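Tea, Coffee and the Tuesday Market: A Small Study of Hot Drinks in Brikham

Gholamreza Alipour
Second year project, Local Economies module
January 18, 2021

Why I picked this

I grew up a short bus ride from Brikham and my mum has bought her vegetables there for as long as I can remember, so when the module list said "choose a small trade and follow the money" I knew where I was going before I'd finished reading the page. Everyone else seemed to be doing barbers. I wanted to do hot drinks, mostly as I drink so many of them (my supervisor has seen my bin).

My question was a simple one. Do people at a market choose a drinks stall by price, or by where it happens to stand? I was fairly sure it would be price. I was wrong, and I'll get to that.

How I did it

There are two drinks stalls on the market. Ankrah is by the car park steps and has been going for 9 years. Clullard is at the far end next to the fish van, and it's 12p cheaper for a plain tea. Both owners let me stand near the till with a clipboard through December, which was very kind of them considering how much I got in the way! I noted every sale, what it was, and whether the person already had shopping bags with them. I ended up with 2,175 sales across both stalls.

I also did a short set of chats with customers. I'd planned a proper questionnaire, but it was freezing and people didn't want to take their gloves off to fill it in, so I asked the questions out loud and scribbled. My handwriting got worse as the mornings went on, and a few answers had to be thrown away as I couldn't read them afterwards.

What I found

Ankrah sold far more, in spite of the higher price. People with no bags yet, the ones just arriving, nearly all stopped there. Clullard did better with people who had already shopped, and it sold more food with each drink (the cheese toastie is very good, I have to say). When I asked people what a tea cost at the other stall, hardly any of them knew. So the cheaper price wasn't doing much work, at least not in the cold.

Cups came up more than I expected. Both owners buy theirs from a wholesaler called Gistier, and both complained about what they cost. Double-walled ones keep your fingers from burning but they're dearer, so Ankrah uses a plain cup with a sleeve if you ask for one. Clullard just gives you two cups, one inside the other, which I'd have thought was worse value, but the owner swears by it.

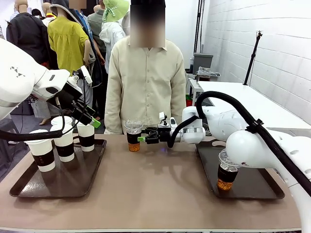

Fig. 2. White paper cups with a black band, on a serving tray.

What I'd change

December was a daft month to pick. Half the customers were doing Christmas shopping and may never come on a normal week. I'd like to go back in summer and see if the steps still matter so much when people aren't desperate to warm up. I'd also bring a second person, as I couldn't watch both tills at once and had to swap ends every hour, so there are gaps in the table at the back. The full sales sheets are in Appendix B.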